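Folding Knit Shirts Flat

Work on a hard, smooth table with 20 inches of clear space on each side. A bed is too soft to hold a crease.

Lay the shirt face down and smooth it from the collar to the hem. Fold each side in by a quarter of its width, sleeves laid back along the fold. Bring the hem up in two turns. A finished stack of 6 fits a Storkix drawer insert.

If the fabric bunches, pinch the edge, lift it and lay it down again. Pulling sideways stretches the knit.

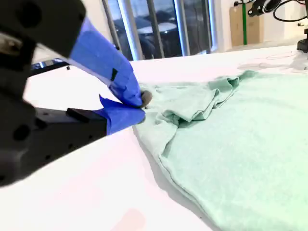

Mint-green knit shirt on a white table, with bunched fabric held at the edge.

Press the folded shirt with a flat hand for 5 seconds before stacking.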